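Nadwood drip trays, rectangular series

The Nadwood tray is a countertop drip tray in stainless steel with a slotted grate that sits recessed inside the rim. It is sold by Prordale for cafes, water stations, tea service and office kitchens. Glasses stand on the grate and runoff collects in the pan below.

## Construction

- Pan: stainless steel, rectangular, one piece, rounded corners
- Grate: stainless steel, slotted, lift-out
- Capacity to underside of grate: 1000 ml
- Length: 532 mm
- Clearance between grate and pan floor: 30 mm
- Drain fitting: none as standard; a threaded outlet can be ordered

The slots run narrow enough that a small-footed glass stands level. Stemware is better placed toward the middle of the grate.

## Use and cleaning

Set the tray on a flat, level surface. Lift the grate straight up before emptying - tilting the pan with the grate in place will shift it. Both parts are dishwasher safe. Do not use chlorine cleaners or steel wool. Hard water marks come off with diluted vinegar, rinsed and wiped dry.

## Ordering

Supplied in cartons of 2, grates nested separately. Replacement grates are stocked at the Dastville warehouse and fit all trays of this length made since the December revision. Earlier pans have a narrower ledge and need the old grate. Ribbed glasses from the Giáp range are listed on their own page and are not included.

Prices and lead times on request. Sheet revised Jun 13, 2020.
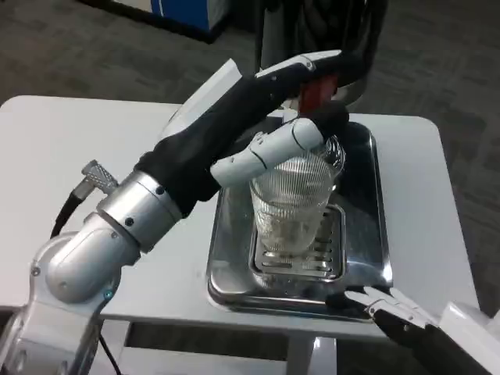 Page 30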